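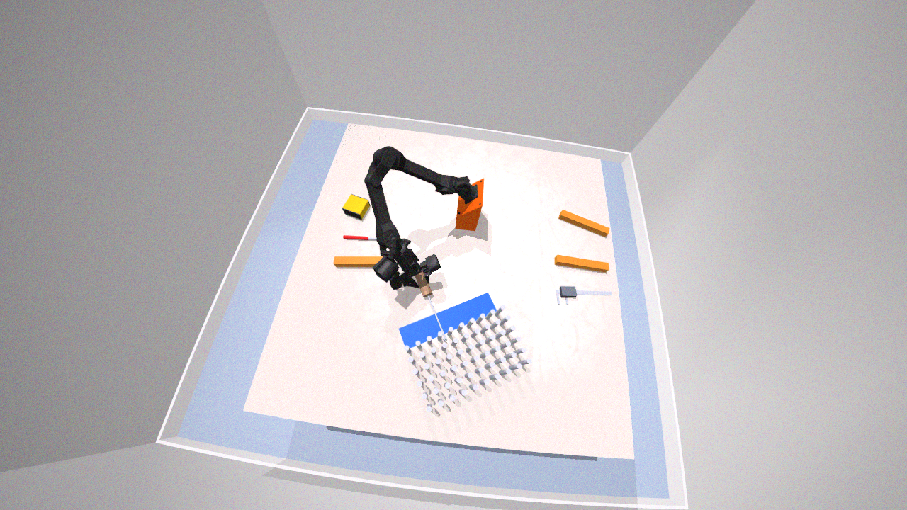
A reader who booked the eight-stop bus loop out of Drodbridge last spring wrote in to tell me that I was being a snob about package tours. She'd seen two castles, a salt mine, a lake and three old towns, she hadn't had to look at a single timetable, and she came home happy. Who was I, she wanted to know, to say she should have sat in one place for a week watching the laundry dry?

Fair enough! I did say something like that, and I've been chewing on her note ever since. I still think I'm right, but I think I made the case badly the first time, so let me have another go.

My gripe was never with the bus. I like a bus. I like a driver who knows where the clean restrooms are, and I like somebody else dealing with my suitcase. My gripe is with the schedule, and with the way we've all agreed that a good trip is one where you sleep in a different bed every night. Get out any brochure for that part of the world and count up the hours. The standard loop runs over 400 miles, and most of that is on two-lane roads behind trucks full of gravel. You eat lunch "en route" (I have come to dread those words), you get forty minutes in Rudd, you get photographed on the bridge, and then you're back in your seat with a warm bottle of water and a sandwich you didn't pick.

I did that loop myself, years ago, and I'd be lying if I said I hated it. But ask me what I remember. I remember the bus. I remember the pattern on the seat covers, sort of orange squiggles on blue, better than I remember the altar in the big church at Viltov, and people cross oceans to see that altar. I know I stood in front of it because I have the ticket stub.

The second time I went, I got on the local train with one bag and stayed in Rudd for nine nights. Rudd! The forty-minute town! My sister thought I'd lost my mind. There's a square, a river, the bridge, a bakery that opens at six and a museum of clockmaking with very odd hours. On the loop they tell you that you can "do" Rudd between parking and the restroom break, and I suppose you can, if all you want is to have been there.

So what did I do for nine days? Not a lot, and I'd happily do it again. I learned that the bakery makes the poppy seed rolls first and the cheese ones second, so if you want cheese you can sleep in. I found the path up behind the cemetery, which comes out at a meadow with a bench and a view straight down the valley. I went to the clock museum three times before it was open. I got rained on. I got a cold, bought some cough drops from a pharmacist who made me say the word for "throat" until I had it right, and spent a whole afternoon in bed with the window open listening to some kids play soccer against a garage door. Nobody's putting that in a brochure. I can still hear it, though.

And the tour buses came in every day, of course, a little before eleven. I'd be on the square with my coffee and I'd watch everybody climb down looking stiff and a bit worried, checking their watches. They were having an okay time. Some of them were having a great time! But I kept wanting to go over and tell somebody about the meadow, and there'd have been no point, as it's a half hour up and they had to be back on board before they'd have reached the bench.

Now, the money. My reader brought this up too, and she's got me partway here. The big loops are cheap for what you get. They buy rooms by the floor and they squeeze the hotels hard, and a person alone at a front desk will never see that price. But she left out the extras, and so does everybody. There's the boat ride that isn't included, the "optional" folk dinner where your other option is sitting in the parking lot, the tips. I paid 200 in extras on my loop, on top of a price that was supposed to cover everything. In Rudd my room was upstairs from a Markisier office (they sell awnings, and yes, I had a wonderful awning), and I talked the owner down by staying past a week. I ate out of the market most days. When I added up both trips at the kitchen table they came out so close that I quit arguing about it with anyone.

I'll give her the salt mine, too. It's hard to get to without a car, and if you've only got one vacation in you for that whole region and you'd be heartbroken to miss it, take the bus. Take it if your knees are bad, or if the planning makes you miserable, or if you just like company. There were 2 ladies on my loop who'd met on another one years before and had gone somewhere together every October after that, and I wouldn't take that away from them for the world.

What I'd ask the tour companies for is pretty small. Cut the loop in half. Keep the guide, keep the nice driver, keep the luggage tags, and sleep three nights in each place with one full day where nothing's planned. Put a hand-drawn map under everybody's door and let them get lost. I've seen one outfit try a version of this out of Viltov, at a price just under 2000 with the train included, and I'm told it fills up slowly, and that people call the office asking what they're supposed to do on the free day. They want it in writing!

That's the bit that makes me a little sad. We get so few weeks off, and we're so scared of wasting one, that an empty afternoon looks like a mistake in the itinerary. I've felt it myself. My first morning in Rudd I was up at five with a list - bridge, square, river walk, museum - and I'd finished it by ten, museum closed. I sat down on the edge of the fountain and felt kind of sick, thinking about the eight nights I'd already paid for. Then I got hungry and went to see about lunch.

So to my reader: I'm glad you had a good trip, and I take back the word "herded." I shouldn't have used it. But next time the bus lets you off in Rudd, ask at the bakery whether they've got a cheese roll left, and if you can talk the driver into an extra hour, the path starts at the cemetery gate, on the left.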